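**January, 09:40. Bench 2, Dell tower, strip and refit notes**

Continuing from Peninah's sheet. Case on its side on the slatted table, side panel off and laid flat to the left, inner face up. Working from the Illia job list, items 4 to 9. Orla has the parts tray.

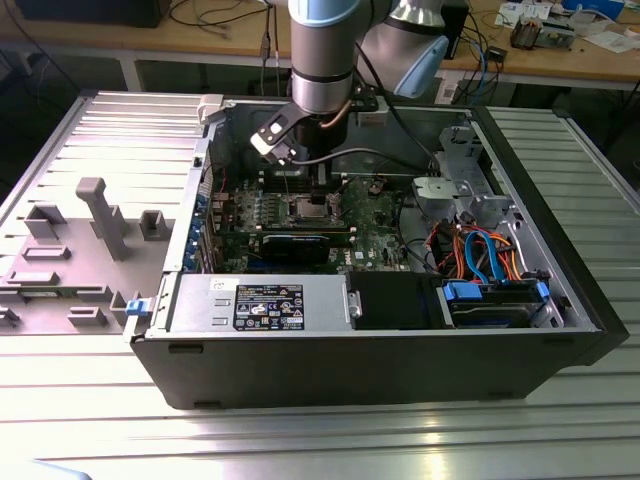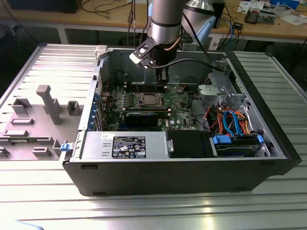 *Dell tower, side panel off, graphics card seated, in both.*

Layout, for whoever picks this up next:

- Power supply bottom left, label facing up. Rating copied to the job sheet, no need to lift it.
- Black plastic shroud to the right of the supply. Leave it on until the memory is done.
- Hard drive bottom right, blue plastic at both ends. Squeeze both ends together; one at a time jams it.
- Drive cage further up on the right. Not on our list.
- Slot covers down the left edge, blue parts. Check they are all shut before the panel goes back.

**Memory.** Item 4. Open the latches fully before lifting. Eamon's note from the Arnby batch says the modules tilt if only one end is released, and I got the same on the first try. Second try clean. Reseated, pressed at both ends, latches closed by themselves.

**Graphics card.** Item 5. Left seated. Danjuma wants it out for the slot inspection but there is no replacement bracket screw in the tray. Ordered from Brevotley, pack of 500, smallest they sell. Deferred.

**Cables.** Item 6. The orange and red bundle above the hard drive is longer than it needs to be and springs back over the bay. Tied it once, too tight, and the SATA plugs were being pulled sideways. Retied with a loose loop. The two blue SATA cables go on last. Mark the ends before unplugging; they are the same colour and I had to trace them by hand.

**Times.** First full pass, items 4 and 6 plus the drive: 74 minutes. Second pass, same items: 60. Third: 38, but without the retie, so not a fair comparison. Bláthnaid has the raw times if anyone wants them split by step.

**Panel.** Keep it flat, inside face up. The tall grey post stands proud and will take the weight if the panel is turned over, and I do not trust it. It also needs clear space on the left of the case, so tools go on the right from now on.

Open points:

1. Bracket screws (Brevotley), then item 5.
2. Ask Arumugam whether the shroud clips are meant to be reused. One feels soft.
3. Item 9, dust. Do this before the panel goes on, with the drive out.
4. Job sheet says "upper slot" for the memory. Upper with the case standing or lying down? Peninah to confirm and reword.

12:15. Stopped for lunch, case left open on bench 2. Please do not put the panel back on.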